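Forum > Software > Perception and Tracking

**tracking drops out when the operator turns toward the hall**

mamta_s
ok so handheld gripper, fisheye on top, visual-inertial running offline on the recordings. Batch from yesterday is 80 clips and 46 lose tracking. Always the same way, pose is fine and then it jumps sideways when the view swings to the big white wall. Feature count falls off a cliff. Tried lowering the corner threshold, just got noise. Anyone?

Toven
post a frame. and your mask

mamta_s
No mask right now. Frame 1011 from one of the bad ones:

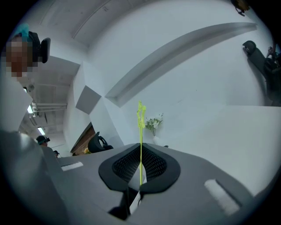
Frame 1011, raw fisheye, no undistort.

Toven
well there you go. no mask. the gripper body fills the whole lower part and it moves with the camera, so every corner on that mesh and on the pads votes for "not moving". Then the wall gives you nothing and the mesh wins. Mask the gripper first, touch nothing else

flokirow
Disagree, or half disagree. Mask helps but look at what's left after – white wall, white ledge, ceiling. Plus people in the hall, and one leaning in close top left. I'd sort the exposure and look at your imu noise values before blaming the mask.

Toven
ceiling pipes are great features?? so are the chairs, the flowers. plenty there

flokirow
Pipes are far away, barely any parallax. Good for rotation, bad for translation. And she said it jumps sideways.

h_malhotra
Both of you kinda right. Careful with a static mask though, that yellow-green strip goes up past the edge of the gripper, so if you trace just the gray body you'll miss it. Draw it generous. Also mask the black circle border, corners love that edge

mamta_s
ok masked body + strip + border. Reran the same batch, 46 bad down to nine. Teh nine are all near the wall still

flokirow
so, imu

Toven
so, mostly mask

mamta_s
will try the imu values tonight, they're from the datasheet so probaly too tight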